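Does Toast Really Have Fewer Calories Than Bread?
And other kitchen claims worth a second look

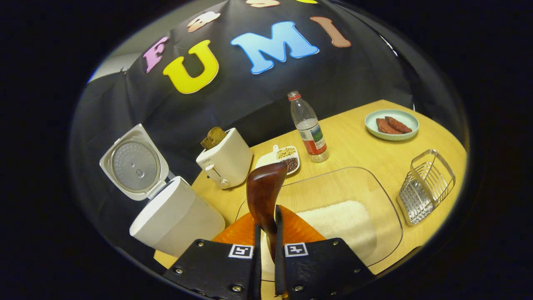 A slice of brown bread in a two-slot toaster, next to an open rice cooker.

Someone has probably told you that toasting bread makes it less fattening. People say it at breakfast as if it were a law of nature. Is it?

Let's check. A slice of bread has starch, a little protein, some fat and a lot of water. When you toast it, heat drives off some of the water, so the toast weighs less. Weigh a slice before and after on a kitchen scale and you will see the number drop. But water has no calories. Almost everything that feeds you is still in there. So the claim is mostly wrong, unless you burn the slice black and scrape half of it into the sink.

Why does toast turn brown?
"It's cooked" is not much of an answer. At high heat, sugars and proteins on the surface react and make new brown stuff with new smells. This is called the Maillard reaction (say "my-YAR"). Bread that starts out brown makes it harder to judge, so don't trust color alone. Touch and smell tell you more, once it has cooled a bit.

Do the numbers on the knob mean minutes?
Lots of people are sure they do. On some toasters they might come close. On many they are just settings, from light to dark. Time yours with a clock and find out.

How does a rice cooker know when to stop?
It doesn't know anything. While there is water in the pot, the bottom stays near the boiling point, 212 degrees Fahrenheit. Once the rice has soaked up the water, the pot gets hotter. In a simple cooker, a heat-sensitive switch reacts to that and turns the cooking off. Fancier ones use a sensor and a chip.

Is a wooden spatula safer than a metal one?
Safer for what? Wood is kinder to a nonstick pot, and it carries heat slowly, so the handle stays comfortable. It can still burn if you leave it on a hot stove. And never put any spatula in a toaster, wooden or not. Unplug it and get a grown-up.

Try it: weigh one slice of bread, toast it, weigh it again. Then do it with a darker setting. Write down what you guessed first, and no changing it afterward.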